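Data Collection Practice, Unit 4: Rules for hand-held gripper sessions
Tutor: Dalia Samir
Mon 22 April

The Ferkley lab rules apply to everyone who records, including visitors. Learn these before your first session.

Before recording
Check that each marker is flat, clean and fully in view of its camera. Wipe the finger pads. Tie back long hair.

While recording
Keep to one task per take. If you drop something, finish the take and flag it. Don't trim it yourself. Stop after 20 minutes and rest your wrists for at least 4.

After recording
Write the take numbers in the log before you put the gripper down. A take with no log entry is thrown out.

Reading for next week: Trestano guide, sections on consent and storage.

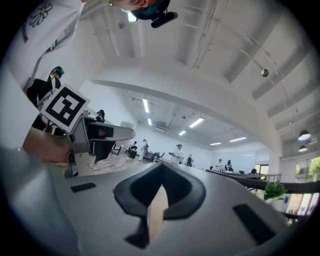 Fig. 1. Finger pad of the right gripper, with a square marker on a second gripper at left.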